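Home > Tables > Dining > Rurnholm Round Dining Table
Rurnholm Round Dining Table
Item no. 3305
Mutville Furniture
In stock. Ships from the Grīnberga warehouse.

The Rurnholm is a dining table for small kitchens, sunrooms and apartments. It seats four for everyday meals. The top is solid ash with a clear hard-wax oil finish, and the edge is rounded over on both sides, with no sharp corner where your arms rest.

The base is a single center column on a cross foot. Chairs can go anywhere around the table. The foot has 2 leveling screws for uneven floors, reached from the side with the hex key in the box.

Specifications
Top: solid ash, oiled
Base: powder-coated steel
Maximum load, evenly spread: 200 lb
Assembly: two people, one hex key (included)
Designed by Siiri Vaher

Care
Wipe with a damp cloth and dry right away. Do not use bleach, ammonia or scouring pads. Re-oil once a year, or sooner if water stops beading on the top. Light scratches can be sanded out with 400 grit paper, working along the grain, then oiled again. Ash darkens slowly in sunlight, so move vases and placemats now and then for an even color. 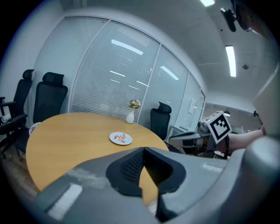 Delivery and returns
Delivery is to the room of your choice. The top and base come in separate cartons. Please check both before signing. Orders placed before noon on Tuesday leave the same week. Unassembled tables can be returned in the original cartons. The Cinevness bench and chairs are sold separately.

Questions about this item
Contact Liis Kļaviņa in customer service for oil samples, spare screws and replacement feet. Please have your order number ready.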